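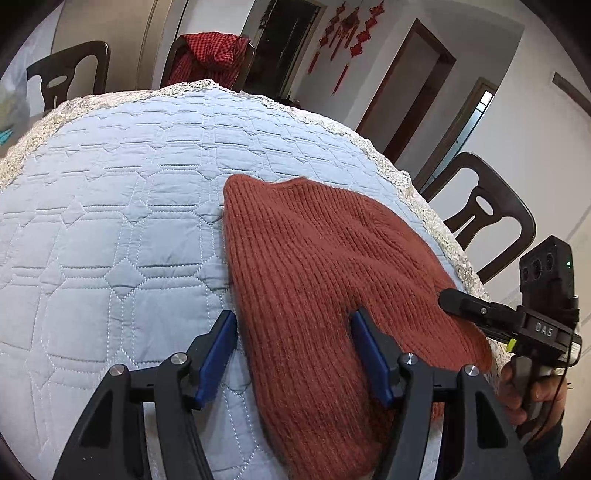

Words by Charvát

So I finally got to the Kerncombe open day, after missing the September one! I had a proper go with the grippers, one in each hand, blue pads on the fingers, trying to fold a rusty orange knit on a quilted cloth. Ribbed knitwear is a pain — it bunches up the moment you pinch it. It took me 5 goes to get a sleeve flat, and a lad from Plindthorpe managed it in 2. Lovely people, weak tea, and I'm going again next year.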